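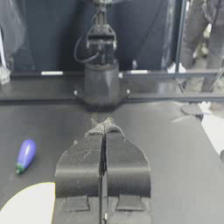
Rutbridge – The toy library on the Janbridge side of town has finished re-sorting its play food collection and will lend it as complete meal sets starting in April. Until now the pieces were kept in open tubs and borrowed loose, by the handful, with a paper slip listing what went out. The new system groups each piece by food type and by the dishes it is stored with. A vegetable such as the glossy purple plastic eggplant, with its green stem cap, is now entered in the catalog as a single item with its own number, a short written description and a note of its condition. It was previously recorded only as "vegetable, plastic."

The collection stands at 331 pieces after sorting. Pieces with split seams, sharp mold lines or missing parts were withdrawn during the work and are not included in that figure. So were all pieces that fit completely inside the small parts cylinder the library uses for toys intended for children under three. Withdrawn pieces that are sound but too small have been moved to a separate drawer for school borrowers and are listed under a different code.

Sets are made up by use. The breakfast set holds bread, eggs and fruit. The market set holds vegetables only and comes with a folding crate and a price card. The dinner set is the largest and includes plates and bowls along with the food. Two further sets, soup and picnic, are being completed and will be added when enough matching dishes have been found. Borrowers who want a single type of food for a lesson or a birthday can still ask for it at the desk, but loose loans are limited to six pieces.

Cleaning has been changed at the same time. Hard plastic pieces are washed in warm water with dish soap, rinsed and left on racks overnight. Hollow pieces with a vent hole are wiped by hand and are no longer put under water, as moisture trapped inside was the most frequent cause of withdrawal last year. Pieces made in two halves are opened before wiping and closed again only when both halves have dried. Wooden pieces are wiped with a damp cloth and air dried on their sides. Felt pieces are hand washed in a mesh bag and dried flat, and they are lent only in the picnic set, so that a delay in drying does not hold up the rest of the stock.

The old tubs have been replaced by shallow trays from Cevon. Each tray has a fitted lid and a card slot on the short side. The library tested deeper boxes first and found that heavier pieces worked their way to the bottom and marked the softer ones. In the shallow trays the contents lie in one layer and can be checked against the card without being tipped out. The trays fit the existing shelves with no change to the shelf pins. One bay had to be moved forward to clear a heating pipe.

Catalog cards were drawn up using the Hirano sorting scheme, which the library already applies to its puzzles and building sets. Under the scheme every item receives a letter for its type, a number within that type and a second letter for material. Fruit and vegetables were at first given the same letter. This was changed after a trial week in which returned trays were often checked in with tomatoes and peppers on the wrong card. They now have separate letters, and tomatoes are filed with vegetables.

Numbers are written on the underside or stem end of each piece in permanent marker and covered with a clear coat. Stick-on labels were ruled out early – they lifted in the wash and left residue on smooth plastic. On pieces too dark for black marker, a white paint pen is used instead. Felt pieces carry a sewn tape.

A tray may be kept for three weeks and renewed once if no other borrower has reserved it. The charge for a lost piece is a flat amount per piece, posted at the desk, and is waived if the piece is returned within the following month. Borrowers are asked to return trays with the pieces unwashed. Home dishwashers have warped several of the thinner plates, and pieces that come back damp in a closed tray have to be taken out and dried before they can be checked.

The desk will check each tray on return while the borrower is present, a change from the earlier practice of checking in batches on Friday. In the trial week the check took less than two minutes for the breakfast set and closer to five for the dinner set. Borrowers in a hurry may leave a tray in the return cabinet by the side door, in which case the library's own check is taken as final.

Donations of play food are accepted again after a pause during the sorting. The library is short of serving bowls, cups with handles, and vegetables other than carrots and corn. It has more pizza slices than it can use. Donated pieces should be clean, undamaged and large enough for the under-three check, and should not contain magnets, batteries or loose filling. Full sets in original packaging are welcome, but the packaging is not kept.

The room itself is unchanged apart from the moved bay and a longer sorting table by the window, where returned trays are laid out. Families may use the table for play when no check is in progress. Pieces used at the table go into the wash bin afterward and not back in the tray.

A printed list of all sets and their contents is available at the desk. The online catalog shows the breakfast, market and dinner sets now, and reservations for them can be made by card number. Entries for the soup and picnic sets will appear once their trays are complete.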